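Notebook, food bench
July, started 8.40 a.m.

Stocktake of the tinned goods, part two. Part one was the jars and is written up in the blue book, where it can stay.

The database says we hold 1,348 items in the dry store. The database also says we hold 453 tins of chickpeas, which would be a good trick in a cupboard that size. I suspect a finger resting on a key at some point last winter. Efa S. suspects me. Correction to follow when one of us confesses.

Agreed with Efa H. yesterday that the tins for the opening trial come out of the store the afternoon before and sit on the wooden table overnight, so that everything starts at room temperature. I had them in the cold room last time and the lids behaved differently, or I imagined they did, and either way it spoiled a week of notes. Overnight on the table, then. No exceptions for people in a hurry (me).

Set out this morning: the first lot of ring-pulls, labels left on. The Viltora sheet asks for labels off. I have soaked labels off tins before and spent the rest of the day picking paper pulp out of the sink strainer, and after that you have a row of identical silver tins and no idea which is soup. Labels stay on. I have written "deviation" in the margin of the sheet in my best handwriting.

Also one orange, for the zest and segment test after lunch. It is a very good orange. It has been moved twice already by people who thought it was going spare, and I have started leaving it in with the tins so that it looks official.
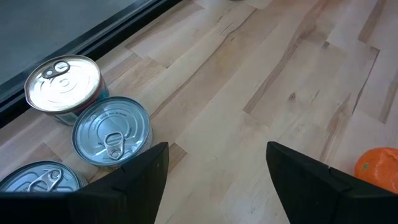 Tins and the orange on the wooden table. Label showing on the farthest one, rings not lifted.

Notes on rings, before I forget them.

The rings are not all alike, even among tins that stack together quite happily. On some you can get a fingertip under straight away. On others the loop lies so flat to the lid that you end up using a teaspoon, a coin or bad language. The sheet has a single column headed "ease", marked out of 6, and no guidance on whether 6 is easy or hard. Efa S. has been scoring it one way and I have been scoring it the other. We found this out at ten past ten. Her scores are now mine subtracted from something. I have asked her to write the something down.

Direction: we never agreed which way the ring should point when the tin is set down. I vote for not caring. Efa H. votes for every ring facing the person opening it, and as she is the one who opens most of them she will probably win. If so, somebody needs to turn them when they are put out, and it should go in the method properly instead of being shouted across the room.

Spacing: leave more room between tins. If they are nearly touching, you can't get a hand round one without nudging its neighbour, and then there is a clatter and everyone looks up. I'd say a fist's width. Put it down as a fist's width and we can argue over whose fist.

11.25. Esent rang about the replacement lids. They will be here "early in the week or thereabouts", a phrase I have copied down exactly so that I can read it back to them.

Foreck tin opener: still in the drawer, still left-handed. It is only needed for the old-style tins without a ring, and we have 2 of those, both pears. I propose we eat the pears and retire the opener.

After lunch. Orange test done. Zest came away nicely with the fine grater and badly with the coarse one, as it did in June, as it will in August. Segments went on the Yeon scales, weights in the spreadsheet under "citrus, second go". Peel in the compost caddy. Table wiped along the grain of the boards, as the juice gets into the joins if you go across, and then your sleeves stick to it for days.

To do:
Fix the chickpeas.
Settle what 6 means.
Ring direction, get Efa H. to write it up.
Ask for a second orange on the next order, and put my name on it.
Return blue book to shelf. It's under the grater.

Left the tins where they were at ten to five, with a note on the table saying DO NOT TIDY. Last time the note got tidied.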